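Home News Games Studio Press Contact

3 min read

Loltance is leaving early access, and everyone who bought it gets the Zabala chapters free

02/01/2021

Hello! Areeba Siddiqui here, from Flusow. I write the code for Loltance and, as the rest of the studio will cheerfully tell you, I'm also the one who gets handed the press releases. So you're getting the news from me, in my own words, with apologies to anyone who was hoping for "a thrilling new era in tactical puzzling".

Version one of Loltance comes out this month on PC. It leaves early access with 16 new levels, a proper ending (at last!) and the two Zabala chapters, which we'd always planned to sell as an add-on later in the year. We've dropped that plan. If you already own the game, the chapters will turn up in your next update and you won't pay a penny for them. If you buy it after launch, they're in the box too, and the price stays where it is.

I should say how we got to this. Back in November we put up a post asking players what they thought of paid chapters for a game that wasn't finished, and we had 103 replies by the end of the first evening. Some were very kind. Some weren't, and one person wrote us what I can only call an essay, with headings. I read all of them, then I read them out to Marcelino Aranda, who designs our levels, while he was trying to eat his dinner. He put his fork down after a while and said, "Well, they've got a point." That was more or less the meeting.

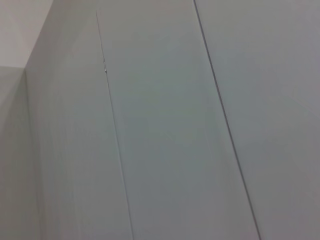
What's in version one

The Zabala chapters pick up straight after the flooded library, with Justia back as a playable character — her grappling line works on moving platforms now, so a few of the older levels have routes through them that weren't there before. I've found two. Marcelino says there are more and won't tell me where.

We've rebuilt the save system as well. You get 6 slots in place of the single one, and you can copy a save from one slot to another before you try something daft. Saves from early access will carry over. Please still back them up before you update, I'd hate to be wrong about this!

Tobiloba Anozie has written the music for the new chapters and gone back over the older tracks too, so the menu theme no longer has that click in it every time it loops. Key remapping is in, the text can be made much bigger, and you can switch off the screen shake completely. Nicanor Escobar did the Spanish translation and caught a good few mistakes in our English on the way through (thank you, Nicanor, and sorry about the semi-colons).

Almost 4,000 people bought Loltance in early access, which for a studio our size is a lot of people to be nervous about. Your bug reports have shaped this game far more than our original design document did. I still keep that document, mainly for the drawings.

There's no console version to announce today. We'd love to do one, and when there's something definite to say we'll say it on this page first.

For reviewers and streamers

Review keys go out a week before launch. Write to Macarena Sepúlveda through the contact page with a link to your site or channel, and she'll sort you out. You're welcome to stream any part of the game, ending included, from launch day onwards. Macarena can also set up interviews with Marcelino or me, and evenings are best for both of us.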